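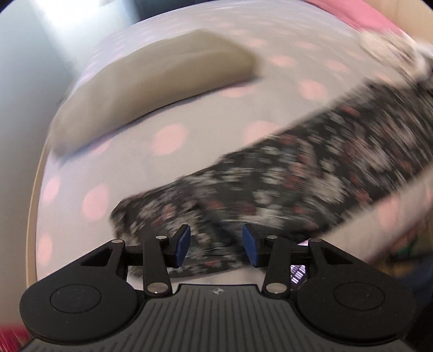

Quick one tonight. Dinner's in the oven and I've got until the timer goes.

So the writing. A few of you asked. Still going, sort of. I'm getting up at quarter to six and doing 40 minutes at the kitchen table before anyone else is awake, and then it's packed lunches and where's my other shoe and the day's gone. 40 minutes doesn't sound like much. It isn't much. Some mornings I spend half of it reading what I did the day before and hating it.

The target is 2000 words a week. Missed it in January, most weeks. Hit it last week and the week before. Then on Wednesday I cut nearly all of chapter four, so I don't know what that does to the sums. Does it count if you delete them? I've decided it counts. I wrote them, didn't I.

Chapter four was the funeral. I liked the funeral! Lots of sandwiches and a row in a car park. But Lensa Tilahun read it (she's in my Thursday lot, the one above the chemist's) and wrote in the margin, very small, "whose funeral is this?" and I went to answer her and couldn't. The dead man had been in the book for one page and he'd spent it looking for his glasses. So. Out.

I was cross for a day and a half. Properly cross, hoovering cross. Then I went back and read it again and she's right, the row in the car park is the only bit anybody would miss, and it can happen in any car park. I've moved it to the leisure centre. Better there anyway, you've got people coming out with wet hair and pretending not to listen.

The town still hasn't got its name sorted. It's been Farkau since the start, I made it up on a train and wrote it on a receipt, and I was fond of it. My sister says it sounds like someone clearing their throat. It's meant to be a little place on a river somewhere east of everywhere, and I've drawn a map, and the map's got more detail in it than the book has. I know where the bins go. I know which side of the bridge gets the sun. Have not yet written a scene on the bridge.

Things I've tried since Christmas, in case its any use to anyone:

Writing by hand. Lovely for a week. Then I had to type it all up and couldn't read my own eights and Bs and lost the will.

Jivotik, which is an app where you can't go back and change anything until your time's up. Hated it. Wrote more that morning than I had all month. Hated it the next day as well. I've kept it on the phone but hidden it in the folder with the parking apps.

Going out to write. I did two Saturdays in Gadivora, the café by the station, with the big window. Nice coffee, terrible idea. I know too many people. First week I got a paragraph and a long chat about Pauline's knee. Second week no paragraph.

Reading it aloud. This one I'd reccommend. You feel a right fool doing it in a dark kitchen, and the dog gets up and leaves, but you do hear where it goes flat. I say "just" in every other sentence. Everyone in my book is just about to go and just wondering. I took out a whole page's worth of just.

Reading other people instead of writing. Well, yes. I'm very good at that. I've got a battered Ó Gríofa out of the library, a fat one, all weather and uncles, and he'll spend three pages on a woman deciding whether to bring the washing in. And I was up till gone midnight to find out if she did. No idea how he does it. I've gone back through it with a pencil (don't tell the library) and still can't see the join.

What else. March is the plan for a whole first draft, which was also the plan last March. There's the reading night as well, five minutes each, and I've put my name down, then crossed it out, then Lensa wrote it back in with a different pen. So I suppose I'm doing that. Probably the car park bit. It's got swearing in it so mum, if you're coming, sit at the back.

Somebody asked what it's about and I keep dodging. Two sisters and a ferry. The ferry stops running. That's all I've got that I'm sure of, and the ferry was a bus until quite recently.

Timer's going. It's only a shepherds pie but it's catching at the corners, I can smell it from here. Will answer comments tomorrow if I get a minute.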